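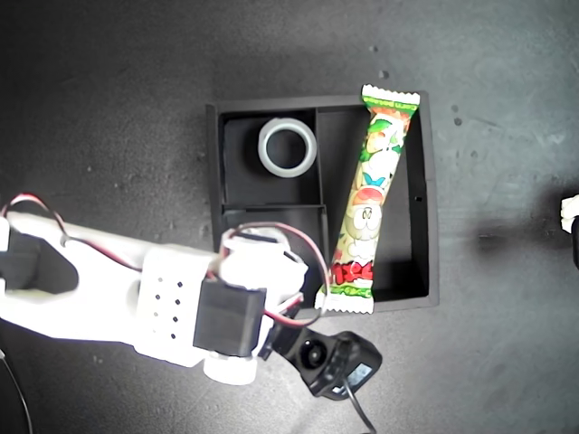 3.2 Task Setting and Materials

The sorting task was introduced in the second half of the Treloar course, after students had completed the units on joint control and camera placement. Each team worked with a white robot arm built from printed plastic parts and a black tray divided into three compartments of unequal size. The tray was placed on a dark gray work surface within reach of the arm. The same tray layout was used by all 5 teams, and its position was checked against a paper guide at the start of every session.

Objects were chosen by the students from a list prepared by the Groslow teaching group. The list included light household items and wrapped snacks. Long, thin packages were of particular interest for instruction. A bar of this kind can be held at many points along its length, but it fits easily only in the tall compartment on the right, and then only when its angle is suitable. Students were therefore asked to plan the final position of the object before planning the grasp.

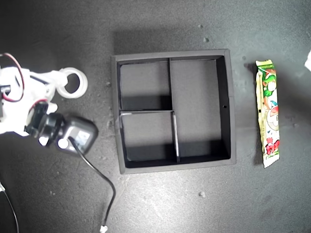
Figure 4. Work area for the sorting task, with the divided tray empty and the packaged snack bar lying to its right.

Each attempt was recorded in Ekex, the logging tool used throughout the course. An attempt was marked as complete if the object came to rest with its lower end inside the assigned compartment. Contact with the rim was allowed, and an object that extended over the top edge of the tray was still counted. This rule was adopted in February, following a request from two teams whose earlier logs had treated the same outcome in different ways. Logs made before that date were scored again by the course staff.

The teams recorded 1021 attempts in total. Of these, 979 were kept for analysis. The remaining logs were removed because the starting position of the object had not been entered. Teams were free to divide their attempts among the objects on the list, and the number of attempts per object is therefore uneven. The first 400 attempts were carried out under direct student control, and all later attempts used motion plans written by the teams.

3.3 Student Reports

At the end of the unit, each team submitted a written report to the Cololia archive. The report was required to describe one grasp that the team had changed during the course and to state the evidence for the change. Staff reviewed the reports together with the matching Ekex logs. Where a report and a log did not agree, the team was asked to submit a short correction, and the corrected version was used in the analysis presented in Section 4.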